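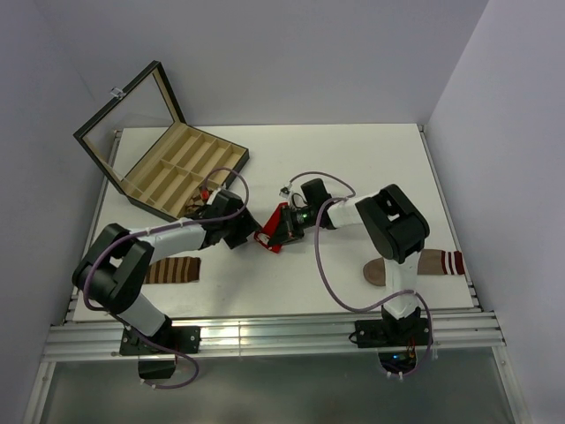 By Kiều Lâm | Last edited 28 August 2021 | Filed under: Workshop furniture

A three-walled bench enclosure is a work table with upright panels on the back, left and right sides and an open front. It is used in workshops, laboratories, photo studios and classrooms where the work should be kept against a plain background, out of drafts, or away from whatever is on the next bench. Most are built on a frame of slotted aluminum extrusion, although wooden and welded steel versions are also made. The term is sometimes shortened to bench bay. In older catalogs the same article is listed as a screened bench or a three-sided booth.

Terms

The flat part is called the top or deck. The upright panels are the walls, or wings in the case of the two side ones. The open side is the mouth. A rail is any length of extrusion that runs along an edge of the deck, and the front rail is the one at the mouth. A front rail may be a single bar or several parallel slotted bars laid side by side, as on the bench at the head of this article. The wider kind is sometimes called a sill.

A bench enclosure differs from a fume hood, which has a sash and a powered exhaust, and from a glove box, which is sealed. It also differs from a cubicle, where the panels surround the person as well as the desk.

Frame

Aluminum extrusion is made by pushing heated metal through a shaped die. The bars used in benches have a slot along one or more faces, and nuts slide or drop into the slot so that brackets, plates and panels can be fixed at any point along the bar without drilling. Bars are sold by the width of the face in millimeters. A 40 millimeter bar is common for legs and main rails, and an 80 millimeter bar is used for long front rails that carry weight. Wider rails can also be made up from narrow bars joined through their ends.

Slots from different makers do not always match. Drikemum and Rereck both sell a 40 millimeter bar, but the Rereck slot is narrower at the lip and will not take the Drikemum drop-in nut. Slide-in nuts for either system have to be loaded before the end of the bar is closed off. Builders who expect to add parts later usually leave a few spare nuts in each slot.

Corners are held with cast brackets, hidden connectors or flat plates. Flat plates are the easiest to square up but take up slot space on the outer face.

Deck

The deck is normally a flat board set between the side rails or resting on them. A board set between the rails leaves the slots free along both sides. A board laid on top gives a larger unbroken surface but covers the upper slots.

Common materials are coated fiberboard, high-pressure laminate on plywood, solid phenolic sheet and plastic sheet. Matte finishes are preferred under bright lamps, where a gloss surface shows the lamps as bright spots. White is the most common color, followed by light gray. White decks show dirt and pencil marks quickly, and small pale parts are hard to find on them. Some users lay a darker mat over part of the surface for this reason.

A deck that is not supported in the middle will sag in time. Makers add a cross rail underneath when the span is long. The Besson bench of this type has one cross rail as standard and the Edell bench has none, though a rail can be ordered for it separately.

Walls

Walls are made of foam board, aluminum composite sheet, painted fiberboard, plastic or fabric on a frame. They are attached in one of two ways. Panels may be pushed into the slots of the uprights, with a rubber strip to stop rattling, or screwed to the face of the frame. Slotted panels give a neater edge but cannot be taken out without loosening at least one upright.

Wall height depends on the work. For a seated user 61 centimeters above the deck is enough to block the view of a neighboring bench. For standing work 70 centimeters is the usual figure. Taller walls shade the deck from the room lights, and the bench then needs lamps of its own.

The inside faces are generally the same color as the deck or slightly paler. Matching colors keep reflected light even and make the line between deck and wall less noticeable in photographs. Where two walls meet, a narrow dark gap is often left by the upright. Studios cover it with tape or with a strip of the wall material.

Front and lower panels

The mouth is left open for access. Clamps, lamps, tool holders, arms and cable guides are commonly fixed to the front rail, where they can be reached without leaning over the deck. Loads on a front rail act partly as a twisting force, and a rail of several bars resists this better than one bar of the same height.

The space below the rail may be open, or filled with a sheet of glass or clear plastic in a metal surround. Clear panels let light into the space under the deck. They also show fingerprints and reflect the room, and in studios they are often replaced with an opaque sheet.

Cables

Cables may hang over the front, pass through a hole in the deck, or run inside the slots under a snap-in cover strip. Cover strips are cut to length with a knife. A cable that moves during the work is given a free loop and tied at a fixed point on each side of the loop. Cables that hang below the front rail should be kept clear of knees and chair arms.

Assembly and care

The frame is put together first on a level floor with all bolts loose, then squared by measuring both diagonals, then tightened from the bottom up. The deck goes in next and the walls last. Bolts should be checked again after the first month of use.

Aluminum rails are wiped with a damp cloth and mild soap. Strong alkaline cleaners stain the anodized surface. Chips and dust collect in open slots and can be removed with a narrow vacuum nozzle or a stiff brush. Matte decks should not be polished with wax, which leaves shiny patches that are difficult to remove.

See also: Workbench; Light tent; Aluminum extrusion; Pegboard; Cable management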